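How a Robot Learns to Shop
Clirkatura science pages for young readers, October 2021

A learning system is a computer program that gets better at a job by studying examples. One example is one complete try at the job, saved from start to finish. At the Brirkstead lab, the job is grocery shopping.

The lab has a practice store. A robot named Julter works there with a shopping basket. During each try, cameras save pictures and the computer saves the position of every joint in the arms and hands. The two records are matched by time, so the program can connect what was seen with how the hand moved.

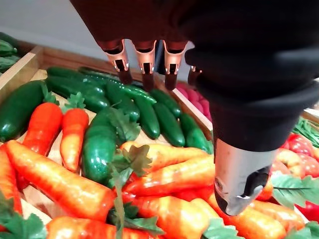 Fingertips over the cucumbers and carrots.
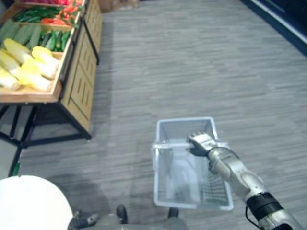
The basket, held by its handle.
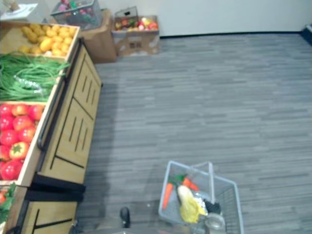 Carrots and other mock groceries in the basket on the floor.

A single try is not enough. If a carrot were always in the same spot, the program might learn the spot and ignore the carrot. For this reason the food is moved between tries. The first set had 178 examples. The full set has 652, and 200 of those were made with the basket in a new place.

Failed tries are saved too, with a label. A dropped item gets one label and a missed grab gets another. There are 4 labels in all.

When the set is ready, the program goes through it many times. After that it is tested on a layout that was left out of the examples.

Text: Ogunleye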